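What's Inside a Computer?

By Halima Ndung'u, for Plalura Kids

Have you ever wondered what is hiding inside that big box next to a computer screen? Lots of people use one every day and never get to peek inside. So let's take the side off and go exploring! The box is called a tower, or a case, and it's a bit like a tiny city made of metal, with roads, a power station and a very busy town hall.

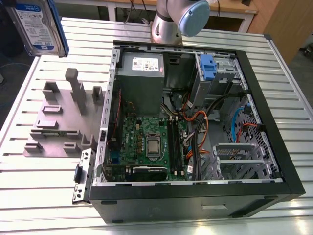
READING TIME: 4 MINUTES

The power station
Every city needs electricity, and so does a computer. Its power supply is the gray metal box with the white label on top. It takes the electricity from the wall and changes it into the kind that computer parts can use. Then the power travels along cables to the rest of the machine. Follow the orange and black ones with your finger and see where they go!

The city streets
Now find the big green board. It's called the motherboard, and it is covered with thin lines called traces. Those are the streets! Electric signals zoom along them from one part to another, faster than you can blink.

The town hall
Near the middle of the board is a silver square. Meet the processor, also called the CPU - the part that follows instructions. Open a game, type your name or play a song, and the CPU gets to work. The silver lid is a heat spreader. Thinking hard makes a processor hot, so a computer in use has a cooler sitting on top of that lid to carry the heat away.

The parking spots
Next to the processor are two long black slots for memory. Memory sticks click into slots like these, and they hold the things the computer is working on right now. Turn the power off and ordinary memory forgets everything!

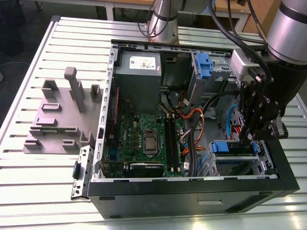 Why are there so many different colored wires?
The colors help people tell the wires apart. In many desktop computers, black wires are ground wires, which complete the circuit, and red, yellow and orange ones carry different voltages.

The art studio
The black part along the bottom of the motherboard is a graphics card. It works out what every dot on your screen should look like, again and again, many times a second. Phew!

The library
Computers also need somewhere to keep your drawings and homework when the power is off. That's the job of a storage drive, and metal cages inside the case hold drives in place. Look for the bright blue tabs and handles, too.

Want to look inside a real one? Ask a grown-up first, and make sure the computer is unplugged. Never open the power supply itself - it can hold on to electricity even after it's unplugged.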